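How to stop your bar soap turning to mush

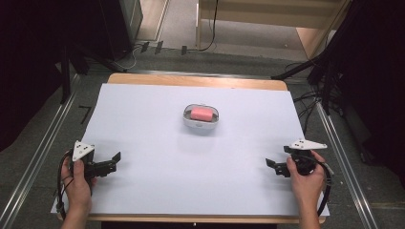

A pink bar sitting flat in an oval dish, with white paper covering most of the tabletop.

I switched back to bar soap last February and I am a complete convert! It lasts for ages, it smells lovely and there's no pump bottle to rinse out for the recycling. The one thing that nearly sent me back to liquid was the goo. You know the stuff – that slippery puddle that builds up under the bar and glues it to the dish. Happily it's very easy to fix, and you probably have most of what you need at home already.

What you'll need

A soap dish
A bar of soap that fits it with a bit of room to spare
A sheet of plain paper
An old toothbrush
White vinegar
A tea towel

Step 1. Clean the dish properly

Scrape out any old soap first (save the bits, see below). Fill the dish with warm water and a splash of vinegar and leave it for 17 minutes, or however long it takes you to drink a cuppa. Scrub the corners and under the rim with the toothbrush, rinse, and dry it with the tea towel. Mine went from a sad chalky colour back to its proper self, and I was ridiculously pleased.

Step 2. Check the fit

Set the dish on the sheet of paper and pop the bar in the middle. You want a gap all the way round so air can get at the sides. If the bar touches both ends, cut it in half with a warm knife and keep one half in the linen cupboard, where it will make your towels smell gorgeous.

Step 3. Test for drips

Wet the bar, put it back and leave it overnight on the paper. Any leak or overflow shows up as a wrinkled patch by morning. Solid dishes shouldn't leave one, but they do hold water inside, so tip them out once a day. If yours has drainage holes, stand it over the basin.

Step 4. Find it a good spot

Keep it away from the shower spray and the tap. I moved mine 70 centimetres along the shelf, from right beside the tap to the window end, and the difference was huge.

Step 5. Turn the bar

Flip it every time you tip out the water. Both faces get a chance to dry and the bar wears down evenly, so you don't end up with that funny wedge shape.

Using up the scraps

Press a sliver onto a new bar while both are wet and leave them until the next day. Crumbly bits can go in a little mesh bag – brilliant for muddy hands after gardening!

Give the dish another vinegar soak whenever it starts to feel slimy. I do mine on a Tuesday, when the bathroom gets its weekly clean.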